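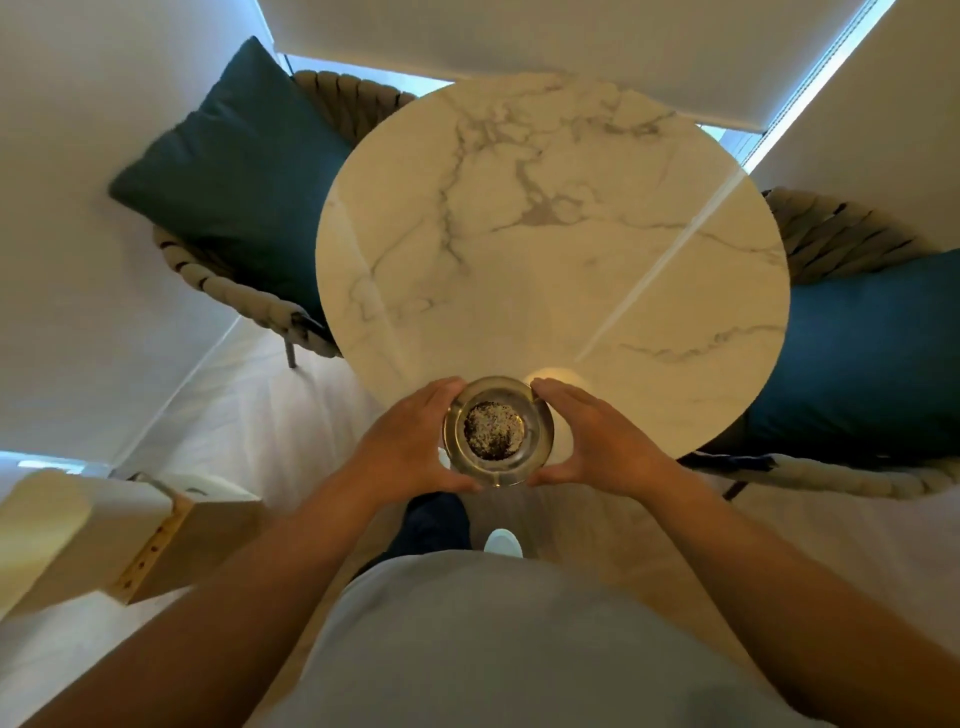 In praise of the proper glass ashtray

I haven't smoked in years and I will still defend the ashtray to anyone who'll sit down long enough. A heavy clear glass one, round, with a thick rim and a good well in the middle. I love them! I love the weight of them, the way you need both hands if you're going to shift a full one and keep the ash where it belongs, and the way they make a spot on a table look like somebody has been sitting there having a long conversation.

My aunt's place in Skellham had one on the verandah table from the day she moved in, and it was there for card nights, for storms, for the whole of the September my cousins came to stay and never went to bed. Half the people around that table didn't smoke. They dropped olive pits in it, and bottle tops, and once an earring that was missed for a week. When the cafes in Woltbridge cleared theirs off the outdoor tables, people kept smoking, of course, and the butts went into the pot plants and the saucers and down between the paving stones. I'd take a dish of ash over a grey saucer any day (have you ever tried to get that smell out of a coffee cup?).

And stone tables! If you've got marble outside, and I think everyone with the room for it should, you want glass on it. A tin lid will scratch and a wet one leaves a rust ring that you'll be scrubbing at for the rest of your life. Glass has its own manners. You do have to set it down gently, and lift it when you want to move it, grit being what it is, but then the light gets into it and the dish takes on the colour of whatever the afternoon is doing. I have lost entire phone calls to looking at that.

Empty it every day, mind you. I'm firm about this. Tip it when it's cold, wipe it with newspaper, wash it in hot water by itself, dry it, and put it back in the middle where everyone can reach.

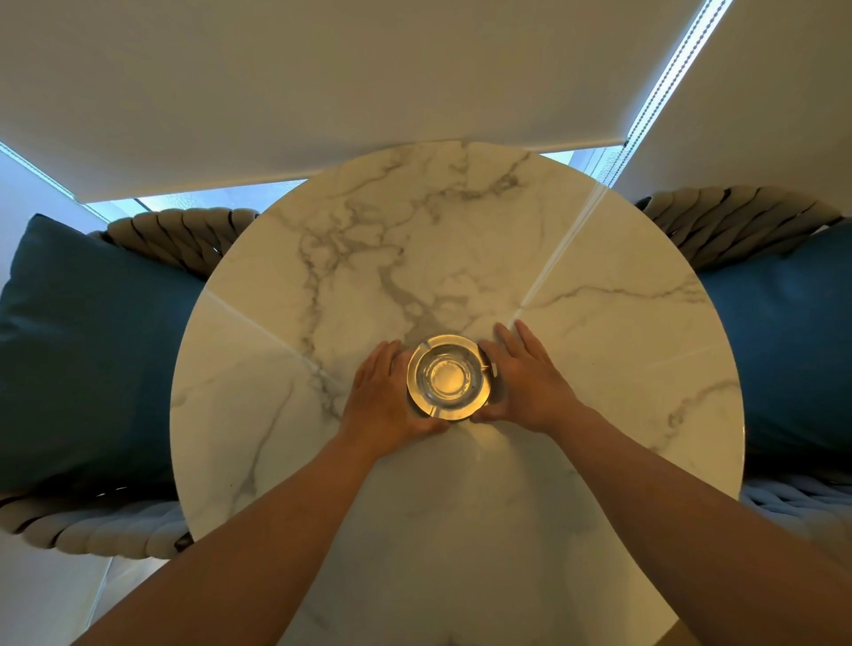
Kulap Rojanasak thinks I'm being sentimental, and told me so at length: an ashtray on the table is an invitation, she said, and if you put it out every guest who had nearly given up will light one. She keeps hers in a cupboard and brings it out when asked, and she reckons she gets asked less each year.

Fair enough. I've thought about it a good deal since, and I still want mine out, clean, with nothing in it but a few olive pits by the end of the night.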